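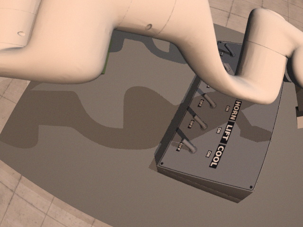 Simulated arm over the switch box, all three toggles at OFF.

Progress to end of November, Ritchie planner. The Remance build now runs 1348 simulated episodes without a manual restart. Joint limits are checked before each plan is sent – this removed 6 recurring faults.

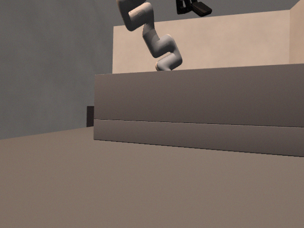 Planning time is capped at 900 ms per motion. The Homholm scoring script still needs a fix for partial toggles, due next period.

Senga Rennie, Wonus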